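Notas para la charla: "Mudar un archivo familiar sin perderlo por el camino"
Sala pequeña de Cliseo, octubre. Duración prevista: cuarenta minutos más preguntas.

Para empezar (despacio, respirar)

Buenas tardes y gracias por venir. Pido disculpa de antemano por mi español, lo aprendí ya de adulto y todavía se me escapan los artículos. Si una palabra no se entiende, levanten la mano y la busco de otra manera.

Voy a hablar de papeles. Cartas, fotografías, recibos, cuadernos de escuela, todo eso que una familia guarda y que un día hay que llevar de una casa a otra. El caso que conozco mejor es el fondo Yordanov, que pasó de una casa de campo cerca de Pliluvano a un piso de la ciudad. Eran 2.005 documentos cuando terminamos el inventario. Antes del inventario la familia decía "unos papeles del abuelo".

(Pausa. Preguntar quién tiene en casa algo parecido.)

Primera parte: antes de tocar nada

El error que yo cometí la primera vez fue ordenar demasiado pronto. Abrí un cajón, vi cartas de tres décadas mezcladas y me puse a separarlas por año. Por la noche tenía montones muy bonitos y había perdido una información que ya no pude recuperar: qué carta estaba junto a qué fotografía. En ese cajón alguien había guardado las cosas con una intención, y yo la deshice en una tarde.

Desde entonces trabajo con una regla. Durante la mudanza se respeta el orden en que las cosas aparecen, aunque parezca un desorden. Cada cajón recibe una letra, cada paquete dentro del cajón recibe un número, y eso se escribe a lápiz en una hoja aparte. El lápiz tiene que ser blando, 2B o parecido. Nunca bolígrafo cerca de los originales.

Contar aquí lo del sobre con semillas. Si veo que el público está cansado, saltarlo.

Segunda parte: las cajas

Esta es la parte por la que más me escriben. La gente quiere saber qué caja comprar. Mi respuesta es que hay dos clases de caja y conviene no confundirlas: la caja de transporte y la caja de conservación. La primera vive unos días. La segunda vive años y debe ser de cartón sin ácido, con tapa, de un tamaño que una persona pueda levantar sin ayuda.

Para el transporte sirve un cartón corriente, si está seco y limpio. Lo que miro siempre son los bordes y el fondo.
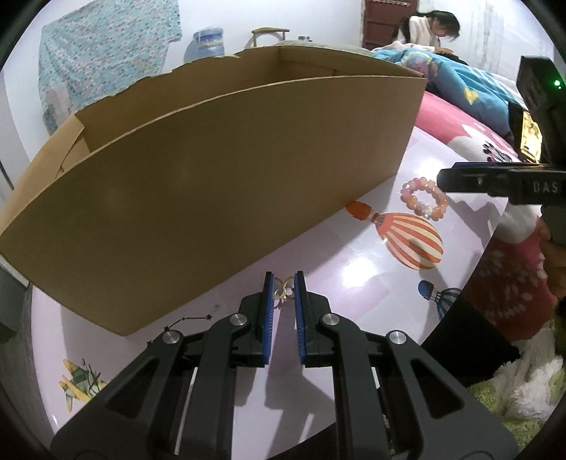 Caja de cartón corriente, abierta. El borde superior de la pared del fondo está rasgado.

Un borde rasgado engancha las esquinas de las carpetas cuando uno las saca con prisa. Yo lo recorto o lo cubro con una tira de papel doblado, fijada por la parte de fuera. Cinta adhesiva por dentro, no: con el calor el adhesivo se pasa a lo que tiene al lado.

No llenar hasta arriba. Dejar un espacio de dos dedos y rellenarlo con papel de seda arrugado. Las fotografías viajan de pie, como los libros, y nunca debajo de los cuadernos. Los álbumes pesados van tumbados, solos, en su propia caja.

(Mostrar la carpeta de muestra. Pasarla por la primera fila y acordarme de recogerla.)

Tercera parte: el inventario

En el fondo Yordanov había 495 cartas. Se describieron una por una, y reconozco que fue demasiado. Con cartas de una misma persona al mismo destinatario basta una línea para el grupo: quién escribe, a quién, entre qué años, cuántas hojas. El detalle puede venir después, cuando los papeles ya están a salvo y alguien en la familia tiene ganas de leer.

La hoja de inventario que yo uso tiene pocas columnas. Signatura, tipo de documento, fecha o fecha probable, estado, observaciones. En "estado" escribo solamente bueno, regular o malo. Probé una escala de diez grados y no me sirvió, porque el mismo papel me parecía un seis por la mañana y un cuatro por la tarde.

Una copia del inventario viaja con la persona y otra viaja con las cajas. Si se pierde una caja, hay que poder decir qué llevaba.

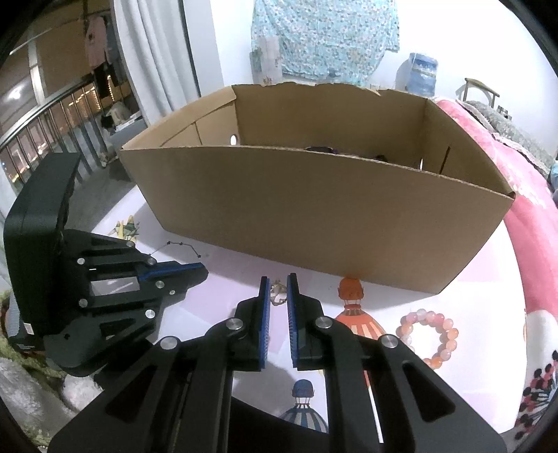
Al llegar a la casa nueva hay que tener paciencia otra vez. Las cajas descansan un día entero en la habitación donde van a quedarse, antes de pasar los papeles a su sitio definitivo. El papel que viene de una casa fría y entra en un piso con calefacción se mueve, se ondula un poco. Si lo prensamos en ese momento, la onda se queda.

Después se coteja. Una persona lee la hoja en voz alta y otra busca. Para 100 piezas calculo una mañana, con café lejos de la mesa.

Cuarta parte: lo que se tira

Aquí suele haber discusión en la sala, dejar tiempo.

Mi opinión: en una mudanza no se tira nada escrito a mano. Lo impreso repetido, como periódicos enteros o folletos, se puede pensar. Los sobres se guardan, el matasellos a veces es la única fecha. En Jadamano, el taller donde yo aprendí, teníamos un estante para las dudas. Lo que pasaba un año en el estante sin que ningún pariente lo reclamara se ofrecía al archivo municipal.

Diapositiva final: direcciones de proveedores y modelo de inventario en blanco. Decir que las hojas impresas están junto a la puerta.

Si preguntan por el escáner: contestar corto, es tema de la charla siguiente.
Si preguntan por el moho: no cepillar en casa, aislar el documento y consultar a un restaurador.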